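Search this site
Enter keywords
Filed under: Home Robotics / Build Reports / Simulation

3.2 Simulated hallway

The Nadura base was assembled in a shared workshop in Kerthorpe, where floor space was free only in the evenings. Most of the route planning was therefore tested in simulation first. We modeled a narrow hallway with a pale floor and tiled walls, and placed small items on the floor as obstacles — a gift box and a small dark gray rectangular object are the ones used in Figure 2. Each planner version ran 28 times from the same start pose, with a limit of 1,000 steps per run. Runs that touched a wall or an object were stopped and logged as failures. Wheel slip was left out of the model and is treated in Section 8.

We use cookies to improve your visit. Accept | Manage settings 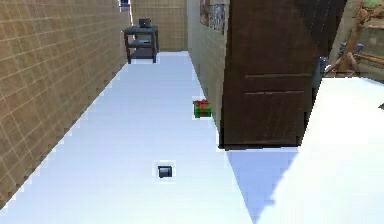 Figure 2. Rendered hallway with the gift box near the cream partition and a side table at the far end.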